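Sim perception notebook, Ceto stack
Jul 11, 2020

Came in on a Saturday to find out why the overnight run looked so good. It looked so good because it skipped the hard episodes. Miyuki Uchida's filter throws out anything where the depth check fails at the first step, and I had forgotten the filter existed. I reviewed that filter. I apparently wrote "nice" on it.

With the filter off, Erna (the wrist pose tracker, for anyone reading this who joined after April) loses its lock in 20 of the 30 hex-tile episodes. With plain paint on the walls it loses it in 2. So the walls are the problem, or the tracker is, depending on who you ask and who wrote which.

What I think is going on: the frame-to-frame matcher picks a corner on one hexagon, and on the next frame there are six or seven corners in reach that look exactly as good. It picks a neighbor. All the matches pick the same neighbor, more or less, so the outlier step sees a lovely consistent motion and waves it through. The pose slides over by one tile and the arm believes it has moved when it hasn't. Residuals stay tiny the whole time. I had an alarm on residuals. It has never gone off and I used to be proud of that.

The tile scale isn't the same on every surface either. The texture randomizer picks a scale per surface, so you get big cells meeting little cells at a seam. I expected the seam to help, being the one place in the image that doesn't repeat. It does help, when the matcher bothers to keep any points there. Mostly it spends its budget on the small hexagons. On the worst view it kept 2,270 points and I would not trust any of them with my lunch.

Pulled two wrist views out of the same run to compare. 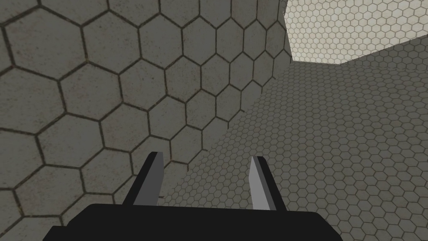
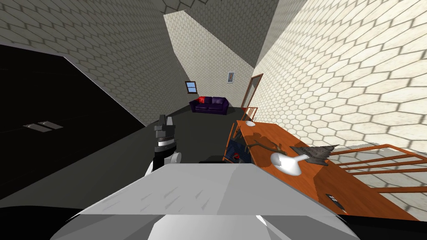
Wrist views, hex walls. First: open jaws and tile, no furniture to match on. Second: the furnished part of the room, with the other arm across the bottom.

The second kind of view ought to be easy. Window frame, table edge, chair slats, plenty to hold on to. But the arm segment takes up a lot of the lower image and it moves with its own joints, so any point that lands on it is lying to us. The self-mask covers the arm the camera rides on. It does not cover the other arm. Checked the config: one arm in the mask list. Checked the log: that line is mine.

Tried so far:
- Masked both arms from the joint states. Better on furnished views, no change on bare tile, as expected.
- Capped points per image cell so the seam gets a share. Small gain. Slower.
- Ratio test tightened until it hurt. On tile it rejects everything, and Erna reports "tracking: ok" with zero points. Filed that as its own bug.
- Motion prior from the wrist kinematics, search window smaller than one tile. This is the one that works, as long as the tile is bigger than the joint error. On the finest scale it isn't.

Jeanie MacLeish called in the afternoon and asked why we don't just use the joint angles and skip vision in those stretches. I explained at some length why that would be cheating. Then I wrote it down as plan A. The tracker should say it doesn't know, hand over to kinematics, and take the lock back when it sees something that isn't a hexagon. Needs an ambiguity score. Cheap version: match the patch against its own image and count near-ties.

The MacRitchie planner eats whatever pose it gets, so it also needs a "don't know" flag in the message. That's a message change, so that's a conversation with Bridholm, so that's not today.

Left to do:
- Miyuki's filter: keep it, but print how many episodes it drops. In large letters.
- Rerun the hex set with both arms masked and the short search window.
- Fix "ok" with zero points.
- Ask whether the randomizer can log tile scale per surface. I have been guessing it by eye.

Rerun started before I left, filter off. Checked twice that it was off.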